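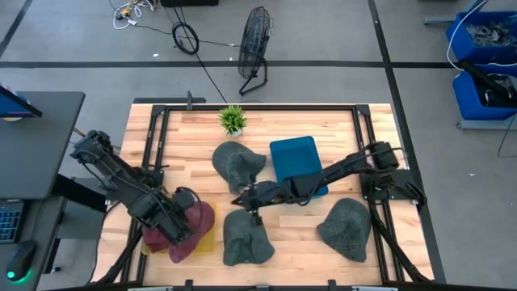
Photo: Liis Siliņa

OK, hat update! Feb 18, 2026 and both arms are on the table doing laundry-ish things. Left one has its gripper down on the maroon cap, right one is going for a bucket hat. I've been grinning at this shot all morning.

For anyone new: this is Galero, my two-arm build at the Mavov shared shop. The goal is dumb and specific. Hats start all over the table, hats end up in the blue tray. I run the community costume closet in town and I sort a LOT of hats.

Why hats? They're floppy but they have a shape. A towel doesn't care which way up it is. A bucket hat has a brim that folds under itself the second you touch it and then you're chasing it across the butcher block.

The bucket hats are all that same washed-out gray-green, which I thought would make life easier. Nope. Put two of them close together and my detector decides they're one enormous hat and sends the arm to the middle, where there's no hat at all.

The baseball cap is a different animal. Stiff bill, squishy crown. Grab the bill and it swings around like a gate. What I do now is press down on the crown first, let it bunch up, then close. Ugly but I get a decent grip maybe half the time.

The mustard cloth pad is staying, by the way. Bare wood was too slick and the cap just skated off when the gripper came down. Gillespie Carnegie told me to try cloth back in December and I ignored him until last week. Sorry Gillespie!!

Frame is black aluminum extrusion, bolted up over two evenings (one of those was me putting a rail on backwards). If you're building one of these, leave extra room for your hands between the base plate and whatever is next to it. I have scraped every knuckle I own.

Somebody asked about the plant. It's a plant. It lives at the far side of the table and so far it has survived every test run.

Grip tests so far: around 2,000 closes on the same set of fingers and the pads are getting shiny. I ordered a softer rubber from Plusia, and Liis wants to try cutting our own out of an old bike tube. Will report on both.

Cable tidying is next, I swear. I say this every month. There's a pile on the floor behind the rig that I step over like it's a sleeping dog.

Still to do this week: fix the two-hats-are-one-hat thing, slow down the right arm on approach, label the bins. If anyone has split touching objects of the same color without buying a fancier camera, please tell me how you did it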